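Drevel Table, Light Wood Finish

Item 638
Seats four to six
Ships in two cartons

The Drevel is a plain rectangular table for a kitchen, a workroom or a shared office. It has a flat top, four straight legs and no drawers. We have sold it since the first Plokiva catalog, and apart from a change to the leg bolts it is the same table we started with.

The top is one piece with no center seam. The edges are lightly rounded so they don't dig into your forearms. The legs sit at the corners, which leaves the long sides open for chairs or a bench. A rail runs under the top on all four sides. If you plan to use armchairs, measure the arms against the underside of the rail before you order.

Finish

The Drevel comes in one finish, a clear matte lacquer over pale wood. It is sprayed in two coats and sanded by hand between them. The lacquer does not add color. Expect the wood to warm up a little over the first year, more so near a window. If you keep a runner or a desk pad on it, move it now and then during that time or you will get a lighter patch underneath.

We get asked for a darker version several times a month. There isn't one. Customers who want a darker top usually go for the Psarras, which has the same legs and takes the same bench.

What's in the cartons

Carton one: tabletop, corner protectors, felt sheet.
Carton two: four legs, four rails, eight bolts with washers, hex key, four leveling feet, printed instructions.

The tabletop carton needs two people to carry. Check both cartons for damage before you sign for them and write anything you find on the delivery slip. Claims for freight damage have to reach us within 15 days.

Putting it together

Lay the felt sheet on the floor and place the top on it face down. Fit the rails first, then the legs. Leave all the bolts finger tight until the last leg is on, then go around and tighten them in order. Turn the table over with a second person. Do not drag it upright on two legs, as that can loosen the corner blocks.

The leveling feet screw in by hand. Set them after the table is where it is going to stay. Tighten the bolts again after a few weeks of use.

Care

Wipe with a damp cloth and dry it off. Dish soap is fine. Do not use scouring powder, oil polish or anything with ammonia in it. Use a trivet under pans. Water rings that are caught the same day normally wipe out; older ones may need the Ploltik repair kit, sold separately. Small scratches can be rubbed down along the grain with the gray pad from the kit and touched up with the lacquer pen.

Heavy equipment with bare metal feet should stand on a mat. The lacquer is tough enough for daily work but it will mark under a point load.
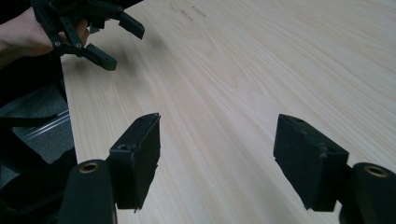

Grain and color vary from one top to the next, and we don't match pieces to a sample. Each top is cut so the lines run in one direction, and we reject boards with large knots. The figure is quiet, with long, fine lines on a blond ground. Under strong light the surface can look close to white in one area and a warmer beige in another, so a small swatch held in your hand is only a partial guide. If color matters to you, order the swatch and leave it in the room for a day, morning and evening.

Ordering

The Drevel is a stock item and normally leaves the warehouse within a week. The February batch was delayed and is now fully shipped. The next batch is due 26th September. Orders placed before then are filled in the order they came in.

Schools and offices ordering 15 or more tables should write to Angeliki Triantafyllou in contract sales for a delivery quote. Spare bolts, feet and rails are handled by Rhun Pugh in the parts department. Please give the item number and the batch code stamped on the inside of the rail.

Matching items: Drevel bench, Drevel side table, Psarras table, Ploltik repair kit.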